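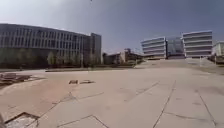 *The plaza paving, looking toward the long building with the vertical fins.*

**Paving joints: survey and July work**

Wai-kit Lu has finished the joint survey of the Lam plaza. The slabs are concrete, laid in large panels with thin joints. Hairline cracks were logged by panel and will be left alone unless they open past 2 mm. The survey covers 339 meters of joint, of which 31 need to be raked out and resealed. Most of the remaining length only needs brushing.

Staining is treated as cosmetic. A test wash on one panel near the benches is planned before any cleaner is ordered for the rest. Dust should be swept first, dry, and kept out of the open joints.

The recessed square opening in the pavement is listed as a separate item. Yuk-lan Chung is checking the level of the rim against the adjoining slabs, and the opening is excluded from the wash until her note is in. Loose pieces on the paving are to be picked up before sweeping starts.

Resealing is set for July, working from the building side outward. Each section stays closed to foot traffic overnight. Carts and deliveries for Ovent should use the side entrance on those days. The sealant allowance is about 700 cartridges across all sites, Zidton included, so please book quantities through Yuk-lan before drawing from the store.

Panel sheets are at the Idach desk.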